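Bread Table, July

The bread table opens at 7 a.m. and, going by last month, is finished as a going concern by 7:17. Paraskevi Vasilakis would like it known that the knotted rolls are one per household until everyone has been through the line. She would also like it known that she can see you.

Vangelis Moschos is back on braids after his spell with the Flikholm rye, a loaf we all respected and two of us finished.

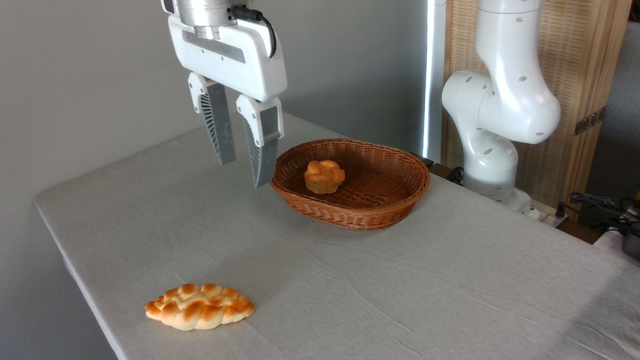
A braided loaf and a knotted roll, with room left in the basket.

The wicker basket goes home with Paraskevi at the end of the morning. It has gone home with other people before, once as far as Histen, and came back smelling of onions. If you need something to carry your bread in, bring a bag.

Orders for whole braids go on the sheet by the door. Please write your name so that a stranger could read it. "M., the usual" got nothing in June and will get nothing again.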